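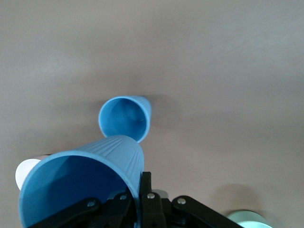

Vasito azul claro sobre la mesa, comedor de Cesier.

Informe de seguimiento para la Fundación Putham
Programa de meriendas y refuerzo escolar, Cesier
04/06/2025

Querida Mihret:

Te escribo con algo de retraso y con muchas ganas de contarte cómo va todo, porque este trimestre ha sido largo y ha dado para mucho. Cuando nos visitaste en diciembre acabábamos de abrir la segunda sala y todavía andábamos pidiendo sillas prestadas a la parroquia (¡qué frío pasamos aquella tarde!). Ahora las dos salas funcionan de lunes a jueves y hemos servido 929 meriendas desde el último informe, casi siempre fruta, pan y leche, con bizcocho los días de cumpleaños.

En refuerzo escolar tenemos a 12 niños fijos en el grupo de lectura y a otros que vienen según el turno de sus padres en la fábrica. Jericho Manalo, que se incorporó a media jornada, lleva las tardes de matemáticas y ha conseguido que los mayores se queden un rato más, cosa que el curso pasado nos costaba muchísimo. Las maestras del colegio nos cuentan que entregan más deberes. No tenemos todavía las notas finales, así que prefiero no adelantar nada y mandártelas en cuanto salgan.

En cuanto al dinero, vamos dentro de lo previsto salvo en la partida de alimentos. La panadería Marchetti nos mantuvo el precio hasta Semana Santa y luego tuvo que subirlo, y entre eso y la leche nos hemos pasado unos 200 euros. Los hemos cubierto con lo que sobró de transporte, pero me gustaría que me confirmaras si el cambio de partida necesita un escrito aparte.

Queda pendiente la salida a Tusano. Pedimos presupuesto a cuatro empresas de autobuses y solo ha contestado una, bastante cara. Si no se arregla esta semana la pasaremos a septiembre, aunque a los pequeños ya se lo habíamos prometido y preguntan todos los días.

Los justificantes de gasto van en el sobre que sale mañana por correo. El de la nevera es una copia, el original lo tiene la gestoría.

Un abrazo muy grande de todo el equipo.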